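The Cookie Tin Comes Out Again
My slightly obsessive guide to putting together a cookie plate for company
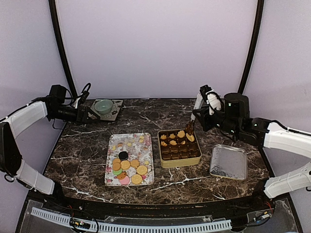 It started with a tin

My grandmother kept buttons in hers. My mother kept batteries, birthday candles and one mystery key. I'm the first in my family to keep actual cookies in a cookie tin, and I'm a little smug about it.

The one I love is gold, with the inside split up into a grid of little brown compartments. I found it in February in a secondhand shop in Miststead, on a shelf of tins with no dividers at all, and I carried it home on the bus like a trophy. If you've ever opened a tin of mixed cookies and found everything tasting faintly of ginger, you'll know why I got excited about those little squares! Each cookie gets its own room. The delicate ones keep their edges, and I can see at a glance what I'm running low on.

The plate matters more than the baking

I used to pile everything on the biggest dinner plate I owned, and people would take whatever was on top. Then I switched to a white rectangular tray with small pink and purple flowers printed on it, and suddenly my guests were picking and choosing and asking what was what. Laid out flat, every cookie gets a fair shot.

My rule now is one of a kind, or close to it. A black sandwich cookie looks wonderful beside a plain tan round. A lattice pattern next to a flower shape gives you something to look at while the water boils. I always want a macaron or two (pink and green, please - the brown ones vanish among the others), and there has to be a bear. Grown adults will negotiate over the bear. I've seen it happen between two retired accountants.

Then the stars. Little yellow star sprinkles, scattered at one end of the tray and left alone. I spent a whole evening once arranging them with tweezers and it looked like wallpaper. Just let them fall where they like.

Buy some, bake some

I'm not making macarons from scratch on a weeknight. I get mine from Rashidi, a bakery 25 minutes from my door, and I bake the plain butter rounds myself, from a recipe card that has lost its top corner and, with it, the oven temperature. (I go with 350. So far so good.) The shaped ones come from a set of Jutik cutters that I should wash by hand and never do.

What goes around it

A dark table does half the work. A brown marble pattern with white veins makes a pale tray look fancier than it has any right to. I like a pale green ceramic cup off in the corner, on a coaster with a floral print, brown and white, so the flowers on the tray aren't alone. I put the cup out before I make the tea, so there's one less thing to hunt for.

And keep a spare metal tray close by. Mine's silver with rounded corners, and it takes the second round, or the broken ones, or whatever somebody wants to carry out to the porch. The broken ones go first at my house, mostly to me.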